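Gekska parallel motion drawing board, A1: review

8 Mar 2019

Posted by Janaka Chowdhury in Equipment

I trained on a drawing board, spent most of my working life on a computer, and went back to a board last April when our office took on the footbridge at Kincaid. The bridge is a small job, a timber deck on two steel trestles, and I wanted to work out the junctions by hand before anyone built a model. My old board had warped in the loft. The Gekska was in stock and could be delivered the same week, and that was as much thought as I gave it.

It comes flat in one box with the parallel bar already strung. The legs are sold separately and I didn't buy them. The folding feet underneath give you two angles, one nearly flat and one that suits me sitting down. A third, steeper angle would have been welcome for anyone who stands to draw. 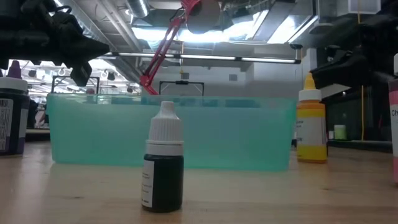
The bar is the main thing to get right on a board of this kind, and Gekska have mostly done so. It runs on a wire at each side and stays level across the full height of the sheet. I tested it by drawing a line at the top, another at the bottom, and measuring between them at both ends. The difference was less than I could read off a scale rule. After a few months the left-hand wire had stretched a little and the bar began to dip. There is a tension screw on the back for this. The instructions don't mention it, and I only found it by turning the board over. Half a turn put it right and I haven't touched it since.

The brake is less good. It is a small lever at the right end of the bar, and it holds well enough for pencil. Lean on the bar with a set square and a pen, though, and it creeps. I spoiled one section through the trestle foot that way and had to scrape the ink back with a blade. Hazel Strickland, who shares the office, has the Makside board of the same size, and its brake is firmer. The Makside is also heavier and its bar is noisy.

The surface is a smooth white laminate. Tracing film sits flat on it and drafting tape comes off without leaving a mark. Thin detail paper slides unless you tape all four corners. Pencil dust shows up badly and needs brushing off at the end of the day, or it ends up on the underside of the bar and from there on your drawing.

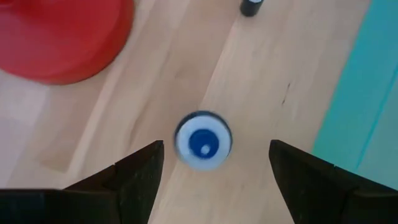 Size is worth checking before you order. The board is a good deal bigger than the sheet it is meant for, and with the feet out it takes up most of an ordinary desk. I had to move my screen to the other side of the room. If you only draw details, the A2 version would probably do, and you could carry it on a train.

Spares are easy to come by. A replacement wire set was £14 and came in 2 days. I haven't needed to fit it yet. The clear edge strip on the bar can be replaced as well, although the one supplied is still clean after plenty of ink.

I would buy it again for pencil work, sketch sections and setting out. For finished ink drawings I would look at the Makside first, or put up with holding the bar down with your forearm, as I now do. Roscoe Bellamy has asked me about the older Gerkus boards that turn up second-hand. I haven't used one for long enough to say.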